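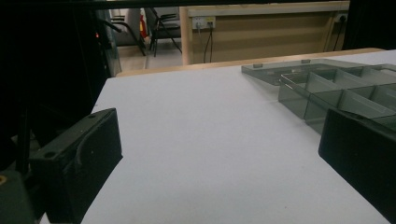
PARTICIPANTS WANTED – Plorutton Home Baking Study

We need people who bake bread at home. Good bakers, bad bakers, people who made one loaf and gave up. All fine.

Who we are: Durko, small food research outfit in Flollside, nine people. We test recipes and instructions for flour mills and cookbook publishers. Plorutton is our name for this study, it doesn't mean anything, don't look for it on a map.

What we want to know: why the same recipe comes out so different in different kitchens. We have plenty of numbers from test kitchens. Not enough from normal ovens with a door that doesn't close right.

Looking for 43 households. Sign up is open until the places are gone, baking starts in July. Yes, July, yes it will be hot. Summer dough behaves differently and we have next to no data on it. Sorry about your kitchen.

What you'd do

Bake six loaves over six weeks, one a week, any day you like. Same recipe every time, a plain white sandwich loaf in a tin. We send the flour, yeast, salt and the tin. You supply water, an oven and patience.

Each time you fill in a short log. Time you started, time it went in the oven, how warm the kitchen was (we send a thermometer, keep it afterwards), how the dough felt in your own words. "Like a wet sock" is a perfectly good answer, we got that one last year.

Cut the loaf once it's cool, write down the height in the middle, and mail us one slice in the bag provided. Postage paid. Eat the rest.

Then one phone call at the end, half an hour or so, with me or Hendrik. We ask what confused you in the recipe, what you skipped, what you did because your grandmother did it. There are no wrong answers and we really do mean it, if everybody follows the instructions perfectly we learn nothing.

Two of the six weeks the recipe card will be worded differently. Same bread, different wording. Please bake from the card you get that week and not from memory. This is the bit people forget!!

Pay

$300 for all six loaves plus the call. If you have to drop out after three loaves or more you get $100. Fewer than three, no payment but you keep the tin and whatever flour is left. Paid by check or bank transfer within two weeks of your call. We can't do gift cards anymore, long story with accounting.

You can take part if you

– are 18 or over
– live in the Flollside area or in Akpan (the flour goes out by our own van, so no further than that, sorry to everyone who wrote from out of state)
– have a working oven, gas or electric. No air fryers, no bread machines this round. Toaster ovens only if the tin fits, it's a standard one pound tin
– can be home for a flour drop-off, 8 a.m. to noon or 5 to 7 p.m.
– don't mind writing by hand or typing on a phone, either works

Please don't apply if you

– have celiac disease or a wheat allergy, or someone in the house does. Flour gets everywhere
– work as a professional baker, or did in the last five years. We love you but you'll mess up the averages
– will be away more than one week during the study. One week is ok, we just push your last loaf back

Only one person per household. Roommates can help eat but the same pair of hands should do the kneading all six times.

Kids helping is fine as long as you note it in the log. Same for stand mixers – allowed, just tell us and use it every time or not at all.

About beginners

We had trouble last time because nearly everyone who signed up already baked a lot. So this time half the places are held for people who have baked bread three times or less in their life. If that's you, please don't be shy. You won't be compared to anyone and your name doesn't go on anything. A flat loaf is as useful to us as a tall one. More useful some weeks.

Your information

Logs are stored under a number, not your name. Address is used for the van and the payment and is deleted when the study closes. The phone call is recorded so we can type it up, then the recording gets wiped. If you don't want to be recorded say so and we'll take notes by hand, slower but fine. The mill paying for the study gets the results as a group, never a single person's log. You can quit at any point with no explanation.

Do we share the results? Yes. A short summary goes to everyone who took part, in plain language, a couple of months after the last call. The last study was a quick one on pancakes, 2,963 log entries from that, and the write up was four pages. Expect something similar.

Questions we keep getting

Can I use my own flour? No. Has to be ours, same milling batch for everybody.

Can I add seeds / honey / cheese? Not to the study loaf. Bake a second one for yourself, there will be extra flour.

What if it burns? Log it, measure it, mail the slice. Counts as a loaf.

What if I forget a week? Email us. You can double up once, two loaves in one week but on different days.

My oven runs hot. Great. Don't adjust for it unless you normally would. Put an oven note on the first log page.

Do I need a scale? Cups are fine, there's a box to tick for which you used. Please stick with one or the other.

Is the recipe vegan? Yes. Flour, water, yeast, salt, spoon of oil.

How to sign up

Write to Weronika Bielecka at Durko, or leave a message at the front desk in Flollside, mornings are best. Tell us

– your name and what part of town you're in
– gas or electric
– how many times you've baked bread, a guess is ok
– which drop-off time suits you
– any weeks you're away

No need for a cover letter or a photo of your bread, though we do get a lot of them and they're nice.

You'll hear back either way. If it's a yes there is a consent form to sign and a fifteen minute intro call with Hendrik Wouters, who also drives the van, so you'll meet him anyway. If we're full we'll ask if you want to go on the list for the fall round, wich is probably going to be pie crust.

Please pass this on to anyone who says they can't bake.

Weronika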